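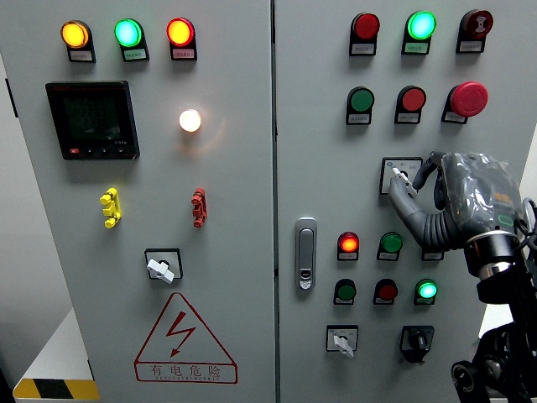
Fig. 1. Hand at the upper selector on the right door, gray cabinet, head camera view.

Vurnelon hand trials, switch operation
Notebook entry, February 23, 2022
Entered by: Flor Henao
Site: Mosquera workshop

Purpose
To establish whether the Vurnelon hand can take over selector work from the two-jaw Zestia gripper used in the previous series, and to record which finger arrangement should go forward to the longer trial in May. The arm and controller are unchanged from the Zestia series, so that the results may be compared directly.

Set-up
Arm on the right of the cabinet, approach from the right. Clear cover fitted over the back of the hand for all work at the cabinet. The controller is the Vurnora unit with the firmware as delivered. Wrist speed was limited to 85 mm per second on approach and the arm was brought to a stop before any contact was commanded. The standing rule applies: the emergency stop on the panel is not a target, and no path may be planned across its cap.

Arrangement A, single finger
The finger is extended and its tip is laid on the white handle, with the turn supplied by the wrist. It is simple to program and needs little room between the neighbouring buttons. The weakness is in the contact. Force is applied on one side only, and any error in the estimated centre of the switch becomes a sliding movement along the handle. I recorded slips on the first series and have entered them on the contact sheet. The Zestia gripper did not slip in this way, but its jaws were too wide to clear the controls above the switch without a second approach angle.

Arrangement B, finger and thumb
The thumb is brought across from the left before the finger closes. The approach must be made at a slightly greater stand-off, as the thumb sweeps through a wide arc and will otherwise touch the faceplate early. 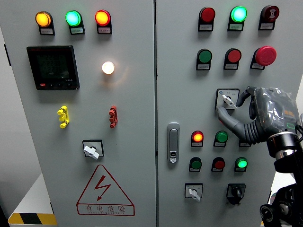
Fig. 2. Finger to the right of the switch, thumb tip over the lower left of it.

The thumb position is the difficult part. With the default closing order the finger arrives first and pushes the handle before there is anything to hold it against. I have reversed the order in the controller and set a delay of 285 ms between thumb and finger. The turn was then carried out from the wrist as before, and the motor current trace was noticeably smoother than in arrangement A. It should be noted that the thumb and its ribbed base hide part of the lower controls from the head camera. The lamp states needed for the check after each turn should therefore be read only once the hand has been withdrawn.

Camera remarks
The head camera gives an adequate view of the handle until contact. After that the fingers obstruct it and the estimate of handle angle should not be trusted. The lit lamps also spread a glow on the gray paint, and the exposure was fixed manually to prevent the controller from hunting. A wrist camera has been requested.

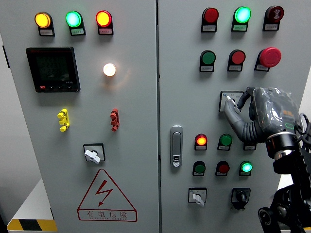

Jairo Taipe read the draft of this entry and does not agree that the delay should be a fixed value. In his view the finger ought to wait for a contact signal from the thumb, because a fixed delay will fail as soon as the stand-off changes, and he would prefer to see 6 further runs at two different stand-offs before arrangement B is adopted. He also asks that the Zestia figures be taken again with the current approach speed, the earlier ones having been made before the limit was introduced.

Both points are accepted. The contact signal is available on the Vurnora unit but has not been calibrated for the thumb.

Outstanding
Calibrate thumb contact threshold. FH
Repeat arrangement B at both stand-offs, same approach speed. FH
Zestia comparison runs at 85 mm per second. JT
Replace fingertip pad before the next series, spare pads in drawer 2.
The black rotary switch at the bottom of the right door is left out until arrangement B is settled.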